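자유게시판 > 집/인테리어 > 셀프시공

제목: 벽돌무늬 폼블럭 4년차 후기 겸 하소연

회색줄눈
2월에 이사 나갈 예정이라 슬슬 뜯어보고 있습니다. 4년 전에 흰 벽돌무늬로 거실 한 면을 도배했어요. 당시엔 북유럽 감성이라고 했는데 지금 보니 읍내 파스타집 감성이네요. 제품은 Folby였고 접착식입니다. 귀퉁이 하나 떼니까 벽지가 사이좋게 같이 따라옵니다. 집주인한테는 아직 말 안 했습니다. 드라이기 말고 방법 아시는 분?

망치든문과생
드라이기로 천천히 하세요. 한 장에 7분 잡고. 저는 급하게 하다가 석고보드까지 구경했습니다.

목동미장이
이래서 제가 폼블럭 하지 말라고 게시판에 도배를 하는 겁니다. 할 거면 진짜 벽돌타일을 하든가 그냥 페인트를 칠하세요. 흰 벽돌무늬는 멀리서 보면 벽돌이고 가까이서 보면 후회입니다.

Josué Barbosa
월세 사는 사람이 진짜 벽돌타일을 어떻게 붙이나요. 나갈 때 등에 지고 나갑니까? 저는 석고보드를 따로 세우고 거기다 패널을 붙였어요. 원래 벽은 멀쩡합니다. 방이 좀 좁아졌을 뿐.

회색줄눈
좁아진 건 괜찮으신가요

Josué Barbosa
처음부터 좁아서 티가 안 납니다.

줄눈박사
저는 무늬보다 줄눈 색이 문제라고 봅니다. 흰 벽돌에 흰 줄눈이면 그냥 울퉁불퉁한 벽이고, 진회색이면 모눈종이예요. 옅은 회색에 줄눈이 살짝 들어간 정도가 제일 무난합니다. 세 면을 다 두르면 대충 이런 느낌이에요. 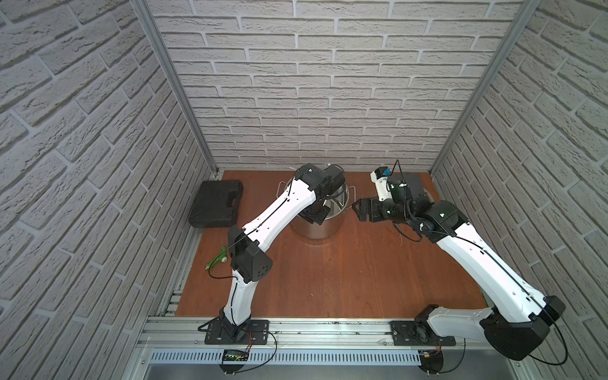 흰 벽돌무늬 삼면 시공, 바닥은 적갈색 나무

바닥이 붉은 기가 돌면 벽이 덜 차가워 보입니다. 회색 장판에 이 조합 하면 치과 대기실 돼요. 저희 처가가 그렇습니다. 장모님은 만족하십니다.

목동미장이
세 면은 과합니다. 포인트 벽이라는 말이 왜 있겠어요. 세 군데 다 포인트면 그건 그냥 벽입니다.

줄눈박사
한 면만 하면 옆 벽이랑 만나는 모서리가 더 어색해요. 벽돌이 가다가 갑자기 벽지가 되잖아요. 취향 차이니까 이쯤 하겠습니다.

목동미장이
취향 차이라는 말은 보통 지고 있을 때 나오던데요.

감자전두장
두 분 작년에도 똑같은 걸로 싸우지 않았나요? 그때는 몰딩이었나.

Lenni Koskela
한국어 서툴러서 미안합니다. 핀란드 사람인데 부산에 삽니다. 북유럽 감성이라고 해서 들어왔는데 저희 고향 집에는 벽돌무늬 벽이 없습니다. 그냥 나무입니다. 질문 있어요. 주방 쪽에 붙이면 기름때 닦을 수 있습니까?

망치든문과생
평평한 데는 닦이는데 줄눈 홈에 낀 건 칫솔로 해야 합니다. 저는 삼겹살 1년 치가 홈에 들어 있었어요. 가스레인지 옆은 화기 때문에라도 하지 마시고 타일로 가세요.

회색줄눈
중간보고입니다. Andlow 스티커 제거제 뿌려봤는데 냄새만 좋고 접착제는 요지부동입니다. 지금까지 6장 뗐고 벽지는 네 군데 뜯겼어요. 업체에도 물어봤더니 철거에 도배까지 해서 1,182천 원이랍니다. 단위를 왜 저렇게 쓰는지 모르겠는데 어쨌든 백십팔만이천 원이요. 붙일 때 든 돈은 생각 안 하기로 했습니다.

Josué Barbosa
그 정도면 집주인이랑 먼저 얘기하세요. 저희 전 집주인은 오히려 예쁘다고 그냥 두고 가라고 했습니다.

목동미장이
그 집 다음 세입자가 지금 이 글 보고 있을 수도 있습니다.

감자전두장
저 Hastaso 폼블럭 새것 한 박스 있는데 부산이면 Lenni님 드릴까요? 사놓고 이 글 보니까 붙일 마음이 사라졌어요.

Lenni Koskela
감사합니다. 그런데 저도 사라졌습니다.

회색줄눈
집주인이랑 통화했습니다. 사진 보내달래서 제일 잘 나온 쪽으로 찍어 보냈고 아직 답이 없습니다. 읽기는 읽으셨네요.

줄눈박사
혹시 두고 가라고 하시면 모서리 뜬 데는 실리콘 말고 수성 코킹으로 마감하세요. 실리콘은 나중에 위에 페인트가 안 먹습니다.

목동미장이
이건 저도 동의합니다.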